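Home | Browse | Places | People | Random entry

Wirlow Crossing

Wirlow Crossing is a former ferry settlement and rural district on the east bank of the Rothe River, upstream from the town of Sandport. It was settled by farming families in the first half of the nineteenth century and served for several decades as the main river landing for the surrounding country.

The earliest recorded landowner was the Fludell family, which held a tract on the high ground above the landing and ran a flatboat ferry there. Under the terms of the county license, the ferry was required to operate from sunrise to dark and to carry mail riders without charge. A store, a blacksmith shop and a one-room school stood near the landing by the time of the Civil War. At its height the settlement had up to 92 residents, most of whom raised corn and cattle on the bottomland.

During the war the ferry was used to move grain and horses to Sandport. The older Fludell sons enlisted, and the license passed for a time to their mother, who is named in the county minutes as keeper of the crossing. A flood destroyed the landing soon after the war ended - the store was rebuilt on higher ground, but the school was not.

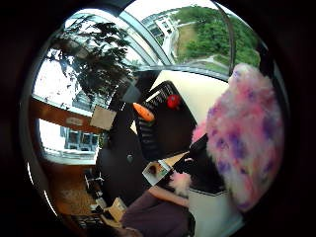
The settlement declined once the railroad reached Sandport and a wagon bridge was built downstream. The post office closed the following September, and its mail was sent to Rothe. Much of the original Fludell tract was later divided into farms of 80 acres each, several of which remained in the hands of the same families for three generations.

Local historian Zhiqiang Su began a survey of the site in 2000, using deed books and ferry license records. His study placed the original landing upstream of the location shown on later county maps, and identified two burial grounds on the former Fludell land. The larger of these, known as Wirlow Cemetery, contains the graves of early settlers and Civil War veterans. A historical marker was dedicated at the cemetery gate on 3 May 2019.

Filed under: Ghost towns | River crossings | Nineteenth-century settlements

Previous entry | Next entry | Back to top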